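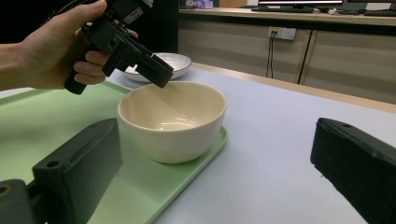

Category: Archives > perception-dev > Segmentation and tracking

Re: rim keypoints jumping between dishes
From: Corina Plattner
Date: November 5, 2018

Damian Egger wrote:
> After the Riludley merge the bowl track swaps to the neighboring dish
> whenever a gripper covers part of it. Replaying the table-setting set I get
> 285 swaps over 2672 segments. Is this the detector or the association step?
> Konrad thinks it's the detector.

Association, as far as I can tell. I dumped raw detections for 100 of your swaps and the rim ellipse is fine in nearly all of them. The tracker then matches on center distance alone, which breaks down in the close views.
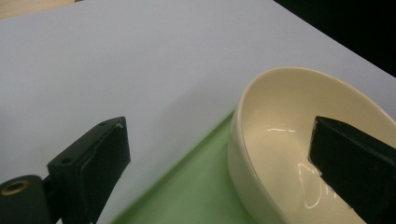
Gripper view, right finger over the inside of the bowl, rim runs out of view.

With the rim truncated, the fitted center drifts outward and the gate opens too wide. I have a patch that fits only the visible arc and inflates the covariance along the missing side. Specular streaks on the glaze still produce false edges, so I mask anything above 900 on the raw intensity before the fit.

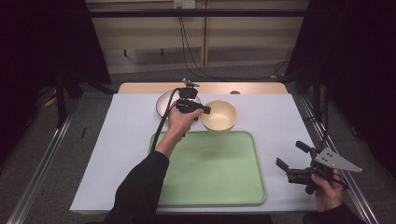 The head view needs a different fix. Zinda drops a track when visible area falls below the threshold, then spawns a new one on whatever is nearest. With the left gripper over the plate, only the plate's rim is left to fit, and the bowl is right beside it, so the new track lands on the bowl. I would keep the old ID in an occluded state and let it time out.

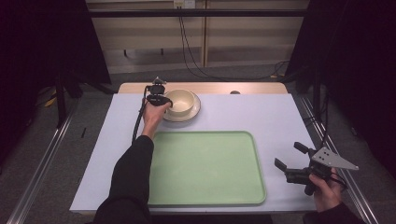 Stacked objects should get a parent link in the state vector. At present each one is gated independently. Where the bowl sits on its saucer the two centers almost coincide, and center distance can't separate them at all. Rim radius can, so I added it to the cost with a fixed weight. Tyyne, please check the weight against the Gasser configs before it goes in.

Branch is plattner/arc-fit. No API changes. The parent link can wait until December.

Corina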